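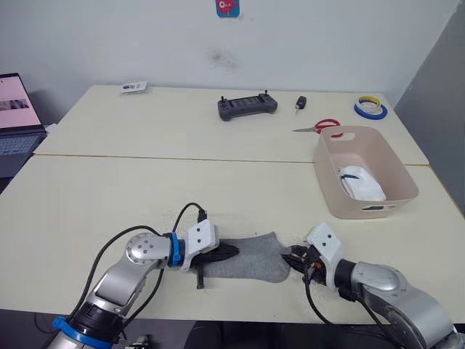 Call for Players: Mägi, a Five-Day Tabletop Game on Supply and Repair in a Northern Land Campaign

Published October 17, 2023

Eltent is looking for 18 players for the next run of Mägi, our game about keeping ground forces supplied and repaired during the first weeks of a large conventional war. The game will be played in March and takes five full days. Players are paid, and travel and lodging are arranged by us.

Most games on this theme give attention to the meeting of armored units: who has how many brigades, how fast they can reach the border, who has control of the air. Mägi starts from the opposite end. The brigades are already in place. The players must find the fuel, the ammunition, the rail wagons, the drivers, the bridges that can carry a heavy vehicle, and the workshops that can put a damaged vehicle back in service. When the supply does not arrive, the units on the map become slower and weaker, and the players who command them will come to your table to ask why.

The countries on our map do not exist. We made this choice after our first run, where players spent too many hours in discussion of real treaties and real politicians. The distances, the track gauges and the road classes are similar to what one can find in northeastern Europe, so your professional knowledge will still be useful.

Who we are looking for

We want a mixed group. In earlier runs the best moves came often from persons who had never worn a uniform but knew very well how a port or a railway yard works during a strike or a hard winter. You can apply if you have experience in at least one of these fields:

Military logistics, movement control or engineering, in active service, reserve or retired.
Freight rail, road transport or port operations.
Repair and maintenance of heavy vehicles, military or civilian.
Fuel trade and storage.
Civil protection at the regional or national level.
Research on defense policy or military history, with a published text of any length that we can read.

We also keep a few seats for students in the last year of a master's program. For them the requirement of experience is replaced by a letter from a teacher.

You do not need to have played such a game before. You need English good enough to argue under time pressure. It does not have to be beautiful English. Most of us on the staff also speak it as a second or third language.

The work of a player

Each player belongs to one of three cells: the Western alliance, the Eastern command, or the host nation. One turn represents two days of war and lasts around 82 minutes at the table, including the time for written orders. Orders are entered in Manon, our order-tracking program, and then read by the umpires. You will have a short lesson in Manon on the first morning. It works in a normal browser and there is nothing to install.

Between turns the umpires can change the conditions. A bridge is closed, a union refuses night shifts, a ministry wants its trucks back. You will not be told in advance which events are prepared and which ones the umpires have created in answer to your decisions.

At the end of every day there is a group discussion, and every player writes a half page about the decision they would take differently. Please take this half page seriously. It is our main source for the final report, and we read all of them the same evening. 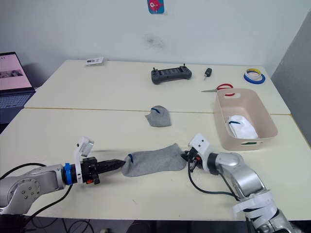
The staff

Dong-geon Song is the director of the game and wrote the first version of the rules. He will also read all applications.

Thierry Moulin leads the umpires. He worked for many years in rail freight planning and is responsible for everything in the game that moves on tracks. If you believe that his capacity tables are wrong, he will be glad to hear it, but please bring a source.

Taras Fedoruk is the umpire for repair and recovery. The rules for damaged vehicles were completely rewritten by him after the last run. The old rules returned vehicles to service much too quickly, and several players complained about this with good reason.

Eun-seong Cha takes care of Manon and of the game records. Deok-su Woo is your contact for travel, rooms, food and payment.

Conditions

Each player receives a fee of 1,045 euros for the complete game. We are sorry that we can't pay a part of it to players who leave early, except in case of illness or family emergency. Employees of a ministry or of the armed forces must check with their own office if they are permitted to accept a fee. If not, you can play without it, and we confirm this in writing.

Travel in second class or economy is booked by us. Lodging is in single rooms. Breakfast and lunch are at Gusto, the restaurant on the ground floor of our building, and dinner is free for your own plans except on the last evening, when we eat together. Tell Deok-su about allergies in your application, even small ones.

The game uses only open information. Do not bring classified or restricted documents, and do not speak about such content at the table. An umpire who hears something that seems to come from such a source will stop the turn.

What players say during the game may be used in our report but without a name and without an employer. Photographs of players are taken only in the first hour and only of those who agreed on the form. Journalists can apply as players, but they must accept the same rule.

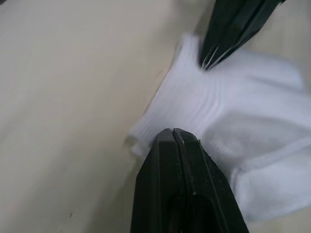 The main map of Mägi is printed on the floor of the hall, and the cells walk on it to move their units. For this reason outdoor shoes are not allowed in the map area. You can use clean indoor shoes or go in socks, and a simple white sock like the one in the photo is perfectly fine. The floor is not heated, so we recommend a thick pair. Outside the map area you can wear shoes as usual. There are no clothing rules apart from this one, but we ask those in service to leave the uniform at home, because rank makes the discussion slower.

Before the game

Accepted players receive the rule book and a reading list by e-mail. The rule book looks long, but only the first two chapters have to be read by everybody. The remaining chapters are divided by cell, and you will know your cell before you start reading. There is one online meeting of an hour, in which Thierry plays an example turn with the staff and you can ask questions.

You can write a wish for a cell in the application. We try to respect it, but officers are often placed in a cell that is different from their daily work. The Eastern command needs people who are willing to play it with full effort and without caricature.

How to apply

Send one message in English to Dong-geon Song through the contact form of Eltent with these items:

A short CV, two pages at most.
One page on a supply, transport or repair problem you have seen yourself, and how it was handled. It can be from civilian life. Names of firms or units may be left out.
Your preferred cell, if you have one.
The city from which you would travel.

Please do not send certificates or copies of your passport at this stage. Applications are read in the order they arrive, and the call stays open until all seats are filled. Every applicant gets an answer, also a negative one. A person who is not selected can ask to stay on the reserve list, and we call from this list quite often, sometimes with short notice.

Questions about the content of the game go to Dong-geon. Questions about visas should go to Deok-su as early as possible, before you apply if you can.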